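March, half past eight in the evening

I have been reading one of those decluttering plans again. Konach's, the one with the trays. The theory is that every small thing in the house should live in a tray, and if it won't go in a tray it should leave the house. I don't believe a word of it and yet I went down to Virkgate this morning and came home with trays. They call it the 21 day plan. I give it until the end of the month.

Started with the hall cupboard because it was the only bit that had annoyed me lately. Everything came out on to the floor and then in armfuls on to the table. Scarves, odd gloves, a bag of tent pegs, the lead of a dog we haven't had for years, a torch that needs a battery I have never seen in a shop. I'd have guessed there was half as much. The plan says to "greet the full amount with curiosity". I greeted it with a cup of tea and a strong wish to push it all back in.

Caps were the first category. I would have started with shoes, but the plan puts shoes in week two. We own 12 caps in this house, which is ridiculous for people who mostly go out in the rain with a hood up. Some are from holidays. One came free with paint. The green one from Grotuneck has never fitted any head in the family and I've moved house with it twice.

The rule is that you lay down two things that do the same job and keep the one you would buy again tomorrow, at full price. I wouldn't buy any of them again at full price. I didn't buy most of them at full price the first time. Still, I did as I was told, got down to the grey-blue ones, put one in the red tray and left the other on the table to think about.
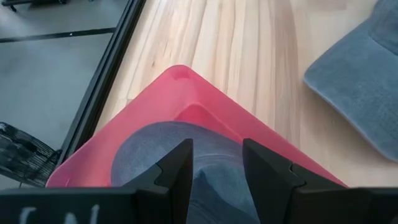 What the plan says about pairs

"Where two are alike, one is a habit." I copied that out because it irritated me so much. Two socks are alike. Is one of those a habit? As far as I can see the whole chapter was written by a person with a very large cupboard and very little in it.

I tried the caps on in front of the hall mirror, first one and then the other, and could find no difference worth the name. I went back and forth for longer than I'd like to admit. In the end I kept both. If one is in the wash I'll have the other. Konach would call this bargaining.

Score for the day: five caps in the charity bag, seven kept. The green one is in the bag and I feel nothing about it, so perhaps there's something in the method after all, though I suspect I could have managed that without a book.

The gloves took the rest of the afternoon. 17 of them, an odd number, so at least one has no partner, and when I matched them up it was far worse than that. The plan has no advice about single gloves. I put them all in the second tray and shut the door on it.

Tray doesn't fit the shelf, by the way. It goes in at a slant and the front edge sticks out so the cupboard won't close unless you lean on it. I did measure. I measured the shelf and not the door frame. Will take the spare one back to Virkgate if I can find the receipt, which ought to be in the tray for receipts, which I haven't got yet.

Tomorrow is "the drawer you avoid". Need bin bags, and milk.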